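4. Tuning the Garkura frame drum

Before the first tuning, leave the drum in the practice room for one night. The goatskin needs time to get used to the air.

1. Put the drum on a soft cloth, with the skin up.
2. Turn each of the 11 screws by hand until it touches the ring. Do not use the key yet.
3. Tap the skin near each screw with one finger and listen for the lowest sound.

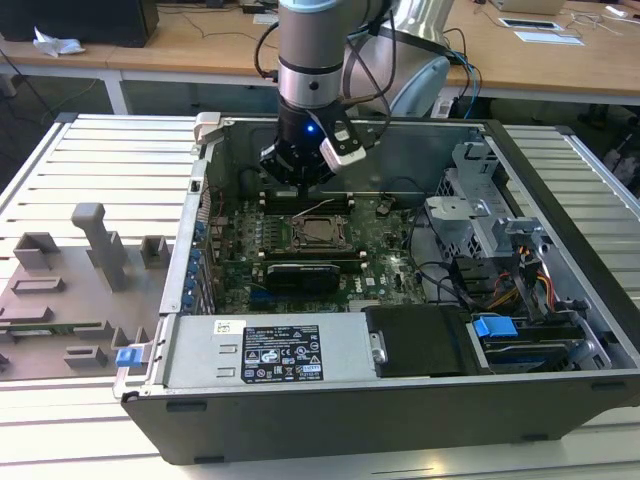

4. Tighten the lowest screw with the Mellor key, a quarter turn only. Then go to the screw on the opposite side.
5. Repeat until the sound is equal all the way round. Three passes are normally enough for a new skin.

Note: In July, or in any damp weather, the skin becomes slack and the tone goes down. Warm the drum gently between the hands and wait before you tune again.

Caution: Never hold the drum over an open fire or a heater. The skin can split.

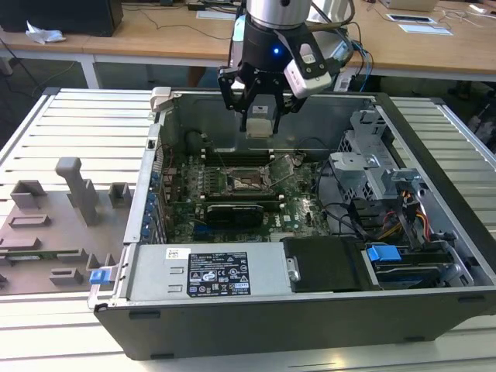
6. Play softly for a few minutes, then check the tone again. If one place is still dull, return to step 3.
7. After playing, loosen every screw by a quarter turn and put the drum in its bag.

Replacement skins are sold by Onmont under order number 375. The size is printed inside the ring.

Text: Eun-ji Kwak. Checked by Saoirse Ó Flaithearta, February 21, 2024.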